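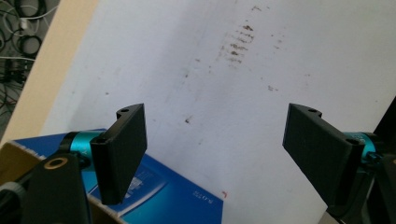
3. Paper, shade and the visibility of guide lines

By Grīnberga
June 9, 2000

3.1 Why the paper matters

In the studies we reviewed in Section 2, the copybook is treated as a neutral thing. The authors report the age of the pupils, the writing tool and the form of the letters, but they seldom report what paper was used, and almost never how the light fell on it. For a teacher this is a strange omission. A guide line which is clear in the teacher's room at noon may be hard to follow at a desk by the inner wall in the afternoon. When a pupil leaves the line, we should first ask if the pupil could see it well.

The guide line has a difficult task. It must be strong enough to lead the hand, but weak enough that the pupil's own stroke stands out from it. Older copybooks solved this with a gray dotted line. The newer ones prefer pale blue, which most teachers in our two schools also like better. One teacher in the Binidik school told us that gray lines "look like dirt" after the page has been erased a few times, and that the pupils then erase them too.

3.2 Materials

Two papers were compared. The first is Sarwood, a bright white paper with a slight blue tone, which the Binidik school buys for its office and also gives to the pupils. The second is Gita, a cheaper paper with a warmer tone and a softer surface. Both were cut to the same size and kept flat under a board for the same time before use, as we had noticed in the pilot that curled sheets throw their own small shadow near the edge.

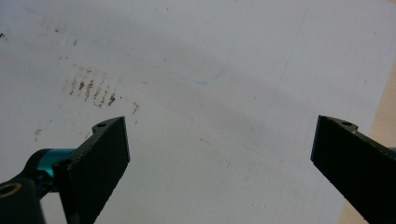
The guide lines were prepared in the same blue on both papers. We used straight lines, slanted lines and open curves. Closed shapes were left out of the main test, because pupils tend to finish a closed shape from memory even when the line is not visible to them. This makes it difficult to know what they really followed.

No lamp was used. We wanted the light that the pupils have on an ordinary school day, and the lessons took place at the usual hour in the usual rooms. The desks were marked on a plan as near the window, middle, or near the inner wall. Pupils stayed in their own seats. It would have been cleaner from the point of view of design to change the seats, but both schools asked us not to do so, and we think they were right to ask.

3.3 Procedure

The test was done in May with 162 pupils in the first and second grade. Each pupil received a short warm-up sheet and then the test sheet. The teacher read the instruction once and repeated it once if a pupil asked. Pupils who write with the left hand were noted separately, since for them the hand often covers the part of the line that comes next, and in a room with the window on the left side it also throws a shadow on it.

In total 253 sheets could be used in the analysis. Sheets with torn corners or with spilled paint were removed before scoring. Sheets on which the pupil drew something else, for example a cat, were kept if the guide line had also been followed.

For each sheet we recorded the first place where the stroke left the line, and whether the pupil came back to it. We did not measure speed. In the pilot, the presence of a watch on the teacher's desk made several pupils hurry, and their work became visibly worse.

3.4 Observations

The straight lines gave few problems on either paper. Pupils who lost a straight line usually continued in the correct direction and met it again. With the curves it was different. The first part of a long, gentle arc was followed well, but the place where the arc turns into a tighter corner was the most common point of error. After this point many pupils made the corner too wide.

The effect of shade was stronger than we expected. White paper does not look equally white over its whole surface. One part can be bright and a little bluish, while a gray band of shadow lies over another part of the same sheet. The eye of an adult corrects for this so quickly that we do not notice it. A thin blue line on a sheet with such uneven light can be seen in Figure 3.

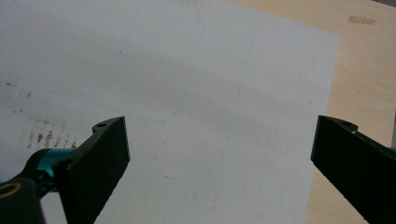

Figure 3. Faint blue curve on white paper, with a band of shadow across the middle of the sheet.

Between the two papers the difference was small near the window and larger at the inner wall. On Gita the blue line kept a better contrast in the shade, probably due to the warm tone of the paper. On Sarwood the line and the paper came near to each other in color when the light was poor. Several teachers had already felt this. They explained that they go over the lines with a darker pencil on rainy days, a practice we did not find described in any teaching manual.

We do not wish to say that the cheaper paper is the better one. Its surface becomes rough after erasing, and the soft pencil spreads on it. A small change in the strength of the line may help more than a change of paper, and this question is taken up again in Section 4.

Contact: the author, c/o the Binidik school | Copyright 2000 Grīnberga | Back to top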